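Fullenby Table Words - README

last touched 5/31/18, LQ

What it is
A word list for table settings and tableware as people say it in everyday American English. Over 2,000 entries. Started as a glossary for the Fullenby rental catalog, got out of hand. Plain text, one entry per line, tab between fields.

Files
words.txt - the list
variants.txt - spellings and regional forms, points back to words.txt by entry number
sources.txt - where each word came from, short codes
old/ - the first version, kept for Rochelle, don't use it

Fields in words.txt
entry number, headword, part of speech, group, short meaning, source code, note. Note is often blank. If meaning is blank too, the entry is a stub, skip it or write one and send it over.

Groups
17 groups. Plates, bowls, cups, glasses, flatware, serving pieces, linens, and so on, full list at the top of words.txt. "Charger" is under plates even though half the people we asked call it a tray. "Placemat" is under linens no matter what it's made of. Yes, straw ones too. One word or two? We went with one, the two-word form is in variants.

Patterns and colors are not headwords. "Checkered" was a headword in the old version along with checked, check, gingham and plaid, and people kept picking one at random. Now they sit in the note field. Same for rim, well, foot and lip, these are parts, see group 16.
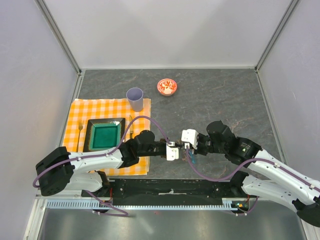

Square plate (black rim, teal-green center) on an orange-and-white checkered placemat.

How the words were collected
Three rounds. First the Redaris catalogs, typed in by hand. Then a sheet of 100 items sent out to people who rent or sell tableware, they wrote down whatever they call each one. Last round was Rochelle Tillman going through the leftovers and merging duplicates. She did most of the linens group from scratch, mine was a mess.

Known problems
- cups vs mugs, not consistent before entry 400 or so
- some source codes in sources.txt point to nothing, the Quintanilla ones are mine and I'll fix them
- "salad plate" and "dessert plate" are seperate entries with the same meaning. Left that way on purpose, size differs by seller
- soup bowls: rim or no rim is only marked in the note
- the 3 entries tagged XX came in through the Rostoto list and I can't find them anywhere else, treat as doubtful
- no plurals. Add your own
- accented letters break in old/, fine in the current files

Not in here
Cookware, kitchen tools, furniture. Brand names. Anything in French unless people really say it at the table (ramekin is in, most of the fancy stuff is out).

Using it
Free to use and change, say where you got it. If you cut it down for a class or a catalog keep the entry numbers, otherwise variants.txt wont line up.

Changes
Next update planned for August: flatware cleanup, plus the glassware words Rochelle has on paper. Corrections to Lyle Quintanilla, one per line please, with the entry number first.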